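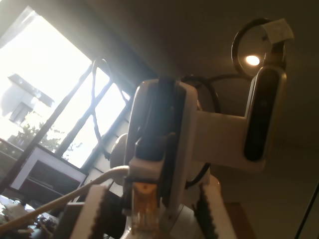

SKINDMONT, 2022-04-17

The first thing the president of the Skindmont robotics club wants understood is that the arm is not supposed to do anything impressive. She is a junior, she has held the office since September, and she has given this speech before.

"People come in and ask if it can make a sandwich," she says. "It can pick up a foam block. It can put the foam block down somewhere else. On a good day that's the same somewhere else you asked for."

The arm is called Zudik. It is white and small, it sits by the big window in the club's room, and it has absorbed most of the free time of the students who look after it. They are getting it ready for the Pikton Invitational, a regional contest in which school teams have to sort blocks by color into bins without touching the machine once the clock starts. Last year the club entered with an arm made largely of hobby plywood and placed second to last. The team that came last had forgotten its power supply.

I ask whether the name stands for something.

"It was on the whiteboard when we got there," says the club's treasurer, a sophomore who also writes most of the code. "We don't know what it meant. It might have been somebody's homework."

The club meets after classes for as long as the building stays open, and the conversation during my visit happens mostly over the shoulders of people doing other things. The table is covered with papers and small parts that I am asked several times not to lean on. Cables go everywhere. When I bend down to look up at the arm from underneath, which the treasurer recommends as its best side, there is a black servo sitting upright in its white bracket, and a glossy black strip running along the upper link that gives the whole thing a more expensive look than its budget deserves.

The budget was 216 dollars. The president knows the number without looking it up, and so does everyone else in the room, because they earned it at a bake sale.

"I can't look at a lemon bar now," says a freshman from the other side of the table.

Most of the white parts were printed, on a machine the club shares with the art department under an agreement both sides describe as unfair. The first version of the bracket took 4 tries. One came off the printer bed halfway through and turned into what the president calls a bird's nest. One was printed as a mirror image. The third was fine until it was dropped.

"Then the art people had it for a week of vases," she says. "So many vases."

Wiring was the next lesson. The club had been taught that you plan the cable runs before you put the joints together, and it had nodded, and then it had put the joints together. The result was an arm that could turn left very nicely and could turn right until it unplugged itself. Some of the loops that look like sloppiness now are there on purpose, the treasurer explains, to leave slack for the base to rotate. I ask which ones.

"Some of them," he says.

He is more forthcoming on the subject of the software, a program the students named Tello and have rewritten 5 times. The first version told each joint where to go and trusted it to get there. This worked on the screen. On the table, the elbow arrived early, the shoulder arrived late, and the block went into the trash can, which was scored at the time as a partial success. The current version moves the joints together and slows down before it gets to the block. It is much less exciting to watch, and he is proud of that.

"When a robot is interesting, something's wrong with it," he says. "I want parents to come to Pikton and be bored."

The parents may get their wish. Under the contest rules each team gets a fixed field, a box of blocks and three rounds, and the best round counts. A perfect round is worth 100 points. Zudik's highest score in practice is 85, and it got that on an afternoon when the adviser was out sick, so the adviser has declined to recognize it.

The adviser teaches chemistry. He took over the club when the physics teacher retired, and says he was picked on the grounds that he had once fixed a projector. He is careful to describe himself as the person who unlocks the door.

"They ask me a question and I say, 'What does the manual say?'" he tells me. "Then they go read the manual, and I go read the manual too, somewhere they can't see me."

His one firm rule concerns fingers. Before anyone reaches in to adjust something, the power goes off, and the person reaching says so out loud. The students do this in flat, automatic voices, like passengers calling for a bus stop. I hear "power's off" so often during the visit that I start saying it myself when I pick up my notebook.

There is also the matter of the light. The window is enormous, and on a bright day it fills the near side of the room with glare. The club's color sensor was set up one evening with the lamps on. The next day it looked at a yellow block and decided it was white. It looked at a white block and decided it was also white, so at least it was consistent. For a while the students believed they had a bug, and the treasurer lost a weekend to finding it.

"I rewrote the whole color part," he says. "It was really good code. Then somebody closed the blinds and the old code worked."

Who closed the blinds? The freshman raises a hand. She joined the club in the middle of the year, because her ride home is late, and was given the job of sorting screws. She now runs the calibration before every test and keeps the log, a spiral notebook with entries such as "moved, but sadly" and "hit lamp again." The lamp entry appears on more than one page. I am not told whether the lamp has been moved.

I ask the president what she expects at Pikton. She says top half, then looks at the others and says top two-thirds. The field there is in a gym, with gym lighting, and none of them has any idea what yellow looks like in a gym. They plan to bring a cardboard hood for the sensor. It has been painted black on the inside, and on the outside it still says it holds paper towels.

"The judges give points for documentation," she says. "So we're documenting the box."

She would like to study mechanical engineering, or possibly something with no moving parts. The treasurer says he will keep working on Tello until it is taken away from him. He has a version six in mind, and the president has forbidden him to begin it before the contest. He tells me this in front of her, with his laptop turned slightly away.

Before I leave they offer me a demonstration. The power is announced as on. The freshman closes the blinds, sets down a blue block and writes the attempt number in her notebook. Zudik swings over, slows down the way it was taught, takes the block, carries it to the bin and lets go a little early. The block lands on the rim, thinks about it, and drops in.

"Does that count?" I ask.

The freshman is already writing. "It counts," she says, and goes to get the next block.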